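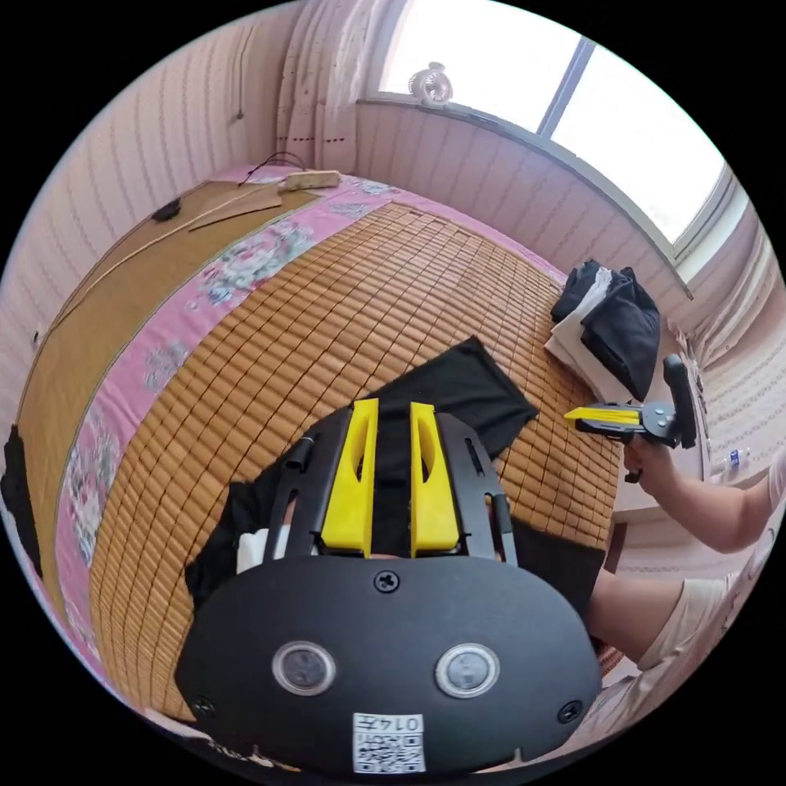
Hand-held grippers over a bamboo mat, with clothes piled on the far side of the bed.

Open day FAQ – Nellier garment handling demonstration

What will be demonstrated?
Operators use hand-held grippers with yellow fingers to pick up, spread and fold clothing. The recordings are used to train the folding program for the Jela arm.

Do visitors see the arm running?
Yes. It runs at the Cosgrove workshop after the hand-held session. Stay behind the floor line while it is powered.

Can I try a gripper?
Yes, one person at a time. Close the fingers slowly and keep the two round windows on the housing clear of sleeves and hair.

Why dark clothing?
Black fabric shows little edge contrast, so folds are harder to locate. Dark and light garments are both included in the program.

How long is a session?
36 minutes, including questions. The room is not air-conditioned – bring water.

Do I need to book?
Yes. Places are limited to 70 across the day. Sena Mensah handles bookings and access requirements.

Will I be recorded?
Only if you use a gripper. You will be asked to sign a consent form first.

Filed under: Open Days & Demonstrations

Related
Grutarero workshop tour: visitor notes
Getting to Cosgrove by bus
December demonstration program

© Nellier | Contact | Back to top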